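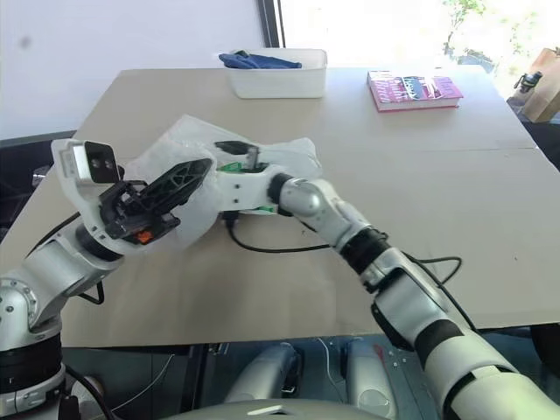
Both grippers on the plastic bag, ribbed fingers on the left arm and short fingers on the right.

Romura ribbed fingers against the standard short fingers: a review after 30 days

I bought the ribbed finger set from Romura in January, after a long discussion with my colleague Valtteri Mustonen, who was against it. His opinion was that the short fingers which came with our arms are good enough for everything we do. Our work is mostly soft goods: bags, cloths, sleeves for small parts. I wanted to know if a softer finger helps with thin film, so I put the new set on the left arm and kept the short fingers on the right. This way both can work on the same object and the comparison is fair, or at least more fair than two separate tests.

Mounting

The set comes with four screws, an adapter plate and one sheet of instructions. The sheet is translated badly (I am allowed to say this, my own English is also not perfect). Step three shows the plate from the wrong side. I needed 25 minutes for the mounting, and most of this time went on turning the plate around again. The adapter fits well when it is in the correct position and I felt no play in it.

After the mounting you must teach the controller the new opening width. In our software, Geltis, this is one number in the tool settings. Please do not forget to change the tool length also. I forgot, and the first approach went too deep into the table. No damage, only a loud noise and Valtteri looking at me.

Thin plastic bags

The bag test is simple. A crumpled bag lies on the table, the left arm pinches a fold, the right arm holds the other side, and they pull the bag flat. I repeated it 78 times, always with the same type of white bag. The ribbed fingers found a fold on the first try in most of the runs. They bend a little when they touch the table, so the height does not have to be very exact. With the short fingers I had to correct the height by hand in the settings several times before I was satisfied.

On the other hand, the short fingers hold stronger. When both arms pull, it is almost always the ribbed side that loses the bag first. I increased the closing force and it became better, but then the fingers twist to one side and the grip point moves by a few millimeters. For opening a bag this is not a problem. For placing something exactly, it would be.

Cloth and hard objects

With cloth I see almost no difference. Both sets pick up a folded towel from a bin, both sometimes take two layers when you want one. Doğukan Yazıcı from the next room asked me to try books as well, and there the ribbed fingers are clearly the worse choice. A thick hardcover slides out slowly, and you have time to watch it. The short fingers have no trouble if the book is standing up.

The wrist camera

I did not change the camera, but the longer fingers come into its view. In our case they cover a part of the lower image, and I had to mask this area before the detection worked as before. The manufacturer does not mention it anywhere. I wrote to the support on a Tuesday and received a polite answer the next morning, with a mask file that was for a different camera.

Wear

After the whole test period there is a small tear at the base of one finger. It does not change the function yet. The spare pair is sold separately, and I think one pair should be in the box at this price.

What I do now

The ribbed set stays on the left arm and the short fingers stay on the right. The first one finds the fold, the second one holds it – this combination is better for bags than two of the same kind. Valtteri now says he proposed this from the beginning. I do not remember it so.

I give four stars of five. One star is missing for the instruction sheet and the spare fingers. If you work only with boxes or books, save your money.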